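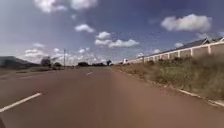
Figure 1. The road between Prikura and Hillisitz, with the grass verge on the right side.

Bread Transport Between Two Towns: Why Does the Loaf Arrive Stale?
Student project report, Food Technology, second year
Submitted 2019-04-06

1. Background

In our region most of the bread is baked in Prikura and sold in Hillisitz. Hillisitz had its own bakery before, but it closed, and now the shops there depend on the morning van. People in Hillisitz often complain that the bread is already old when they buy it. Our group wanted to find out if the complaint is correct, and if so, where in the chain the quality is lost.

We worked with one bakery, El Sherbiny, and one type of product, the plain white loaf. We did not study the flat breads, although they are sold more, as they are eaten on the same day and the customers do not complain of them.

2. Staling in short

Staling is not the same as drying. After baking, the starch in the crumb slowly becomes firm again, also when the loaf loses no water at all. At the same time water moves from the crumb to the crust, so the crust becomes soft and leathery. Both changes depend on the temperature. Bread becomes stale faster in a refrigerator than in a room, and this was a surprise for several of the shop owners, who kept the unsold loaves cold.

3. Method

In January we followed 60 loaves from the oven to the shop shelf. Half of them, 30 loaves, were packed in the usual way, which means in closed plastic bags while they were still warm. The other half were left on open racks for two hours first and packed after that. All of them traveled in the same van and in the same type of crate, made by Tavis.

We pressed each loaf with a flat weight and measured how deep the crumb went down. We did this at the bakery, at the arrival and in the evening. We also asked customers to fill in a short paper form, and we received 1,387 answers from the shops during the month, more than we expected. 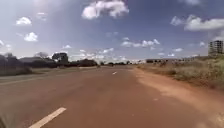
One shopkeeper told us that the travel was never the problem, and that we should look at what time the bread is baked. In her opinion a loaf which comes out of the oven before midnight cannot be fresh at lunch, no matter how it is packed.

We took this remark seriously and asked the bakery for the baking times. It was correct that the loaves for Hillisitz are baked in the first batch of the night, and the loaves for the Prikura shops in the last one. So the bread for Hillisitz is older already when it is loaded.

4. Results

The difference in firmness between loading and arrival was small in both groups. The difference between the first batch and the last batch was much larger. The warm-packed loaves had a wet crust, and some of them showed mold earlier – we did not plan to measure this, so we have only our notes about it.

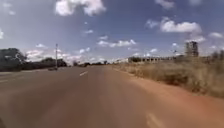 The answers on the paper forms agree with the measurements only in part. Customers in Hillisitz gave low points for the crust, but for the crumb their points were nearly the same as in Prikura. We think that people say "stale" when they mean a soft crust. If this is true, cooling before packing would help more than a change in the recipe.

5. Weak points of the study

We had only one bakery and one winter month. In the summer the van is warmer and the results can be different. Our weight was home-made, and two of us pressed the loaves not always in the same manner. The paper form had also a mistake: the question about smell was printed on the back side and many customers did not see it.

6. Suggestions to the bakery

Bake the Hillisitz order in the last batch, or at least divide it over the two batches. Cool the loaves on racks before the bags are closed. Tell the shops to keep unsold bread at room temperature. The bakery has agreed to try the cooling first – the change of the batches is more difficult, as the van leaves early and the night shift is small.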